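Soselden project, progress report to Beddoe, October 2024

Hello all, and thanks for being patient with us over the summer. You asked for fewer charts this time and more plain talk about the safety and good practice side, so that's what you're getting!

The big news is that the house rules for arm work are finally written down. Back in April we had a pile of habits and a couple of sticky notes. Now we have 6 pages that everyone on the bench has signed, and I'm pretty pleased with them (the first draft was 19 pages and even I couldn't get through it).

The rules people ask me about most are the speed limit near glass and the one on who may clear a stop. On speed, we settled on a slow setting for anything within reach of a stand, and it stays slow even when the program has passed every check. On stops, two people have to agree before the arm moves again, and it goes in the log. We've logged 798 runs so far under the new rules, and 265 of those were with glassware. Stops get written up the same day, including the dull ones.

Cables are still my headache. The draft says they must be routed away from the arm's path and off walkways, and we aren't all the way there yet. Prondano has quoted us for floor channels and I'd like to order them out of the small equipment line, if that's okay with you.

We also had the folks from Belton over to read the rules against what we do at the bench – glass column clamped up on its stand, beaker under it, gripper coming in from the side. 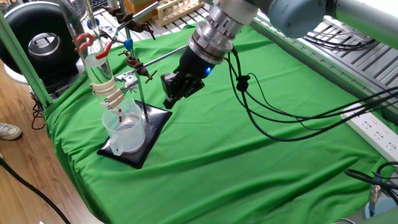 Their written comment was that the stop rule is sound but the speed rule needs an actual number in it, and that a new person should be able to check that number without asking anyone. Fair enough. I'm adding it to the next version, along with a short sheet for visitors.

Still open on your side: the floor channels, and whether you want the stop log sent monthly or just with these reports.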